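The cult of the empty cupboard

Every September the decluttering books come back, and every September they promise the same thing: own less, feel better. The latest craze, the Nevmont method, allows each adult 100 belongings. Socks count as one, apparently, which tells you how serious the sums are.

I tried it for 33 days. By day seven I had stopped counting and started moving things from one heap to another, shoeboxes and soft toys included.

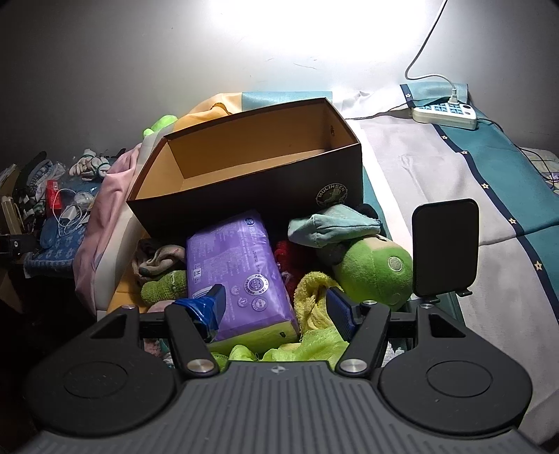

Who gains?

Follow the money and you reach Druline, which sells the course for £26 and then, a week later, a set of storage tubs. Its claim that tidy homes bring better sleep rests on a survey of its own customers - hardly a tough crowd.

I slept as badly as ever. I also had to buy another colander.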